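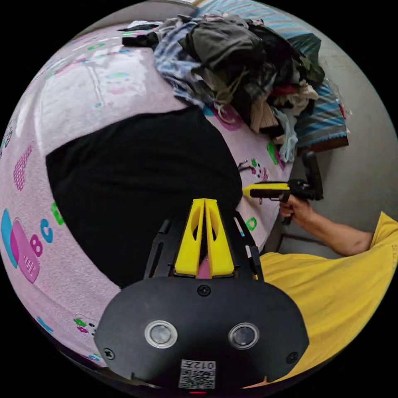 Black piece spread on the pink sheet, a few creases near one edge

Re: folding on the bed
14th October

Hi all,

Alois Schwaiger wrote:
> I still fold standing at the table. Does the bed
> really make it quicker? Mine is too soft, I think.

Alois, give it a try! I do the whole Kassa Street wash on the kids' bed now – dump it at the far side, pull one thing at a time toward me, smooth it, fold it. Soft is fine if the sheet is pulled tight. And dark things on a pale sheet are so easy to see!

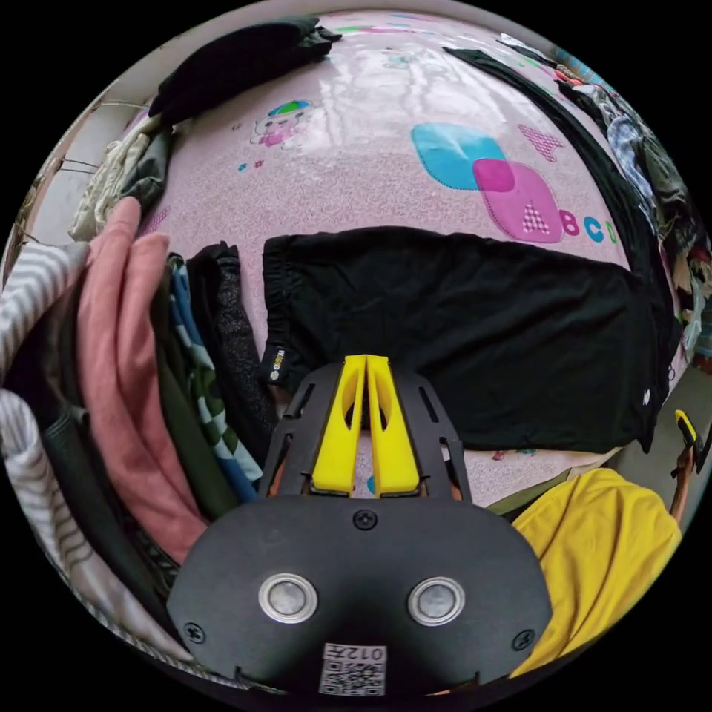
Black shorts laid sideways, waistband to the left

Shorts are my favorite. Flatten the waistband first, then one leg over the other, then in 3 from the hem up. They stand up in the drawer like little books. 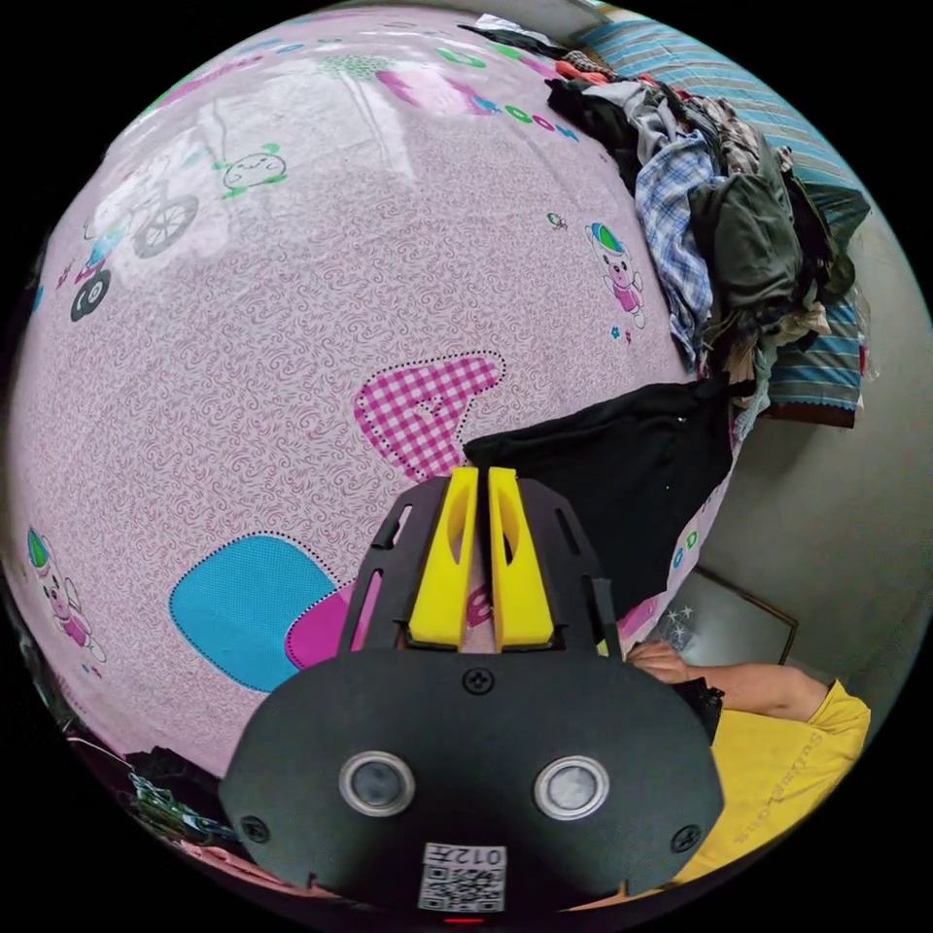

Do you sort before you fold?
Only socks. The rest gets sorted as it comes off the heap, one stack per drawer.

Anything with a cord I leave till I have both hands free – tuck the ends inside before the first fold or they catch on everything.
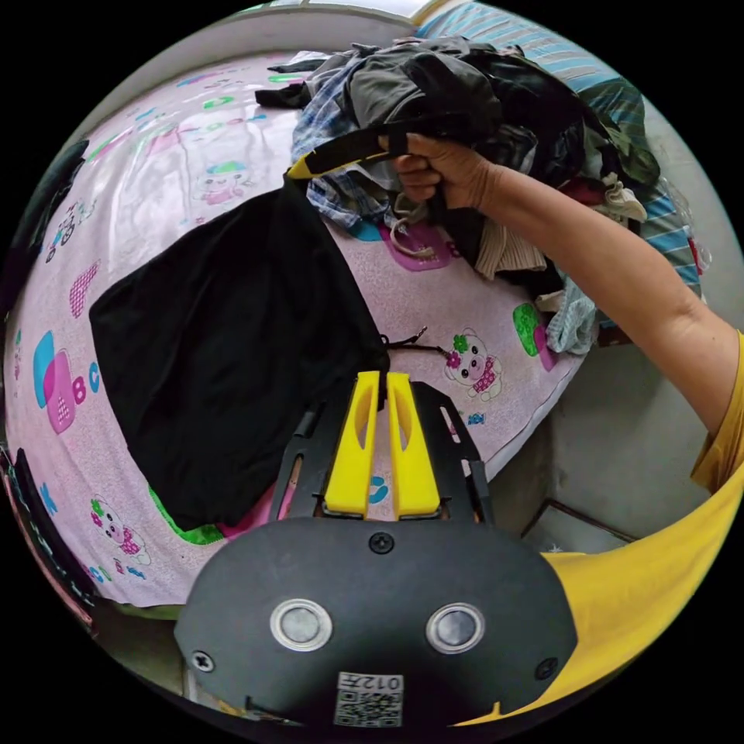 Drawstring out to the side, next to the cartoon pig

More in November, when the sweaters come out!

Happy folding,
Jinaneck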